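Mirley Carpet Tiles, Charcoal

I put these down in my own workshop in November and I'm still happy — no curling corners, and coffee blots right up! They come in packs of 20, and two packs did my back room with a few tiles left over.
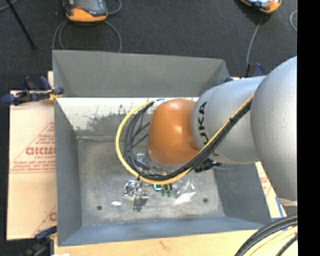
A buyer in Kindell wrote in to say hers went over bare concrete and her feet finally stopped aching by lunchtime. She'd skip the tape, though, and use the Vusberg tack spray.

I've got 500 packs in, so order away. Samples are free, max 2 per household.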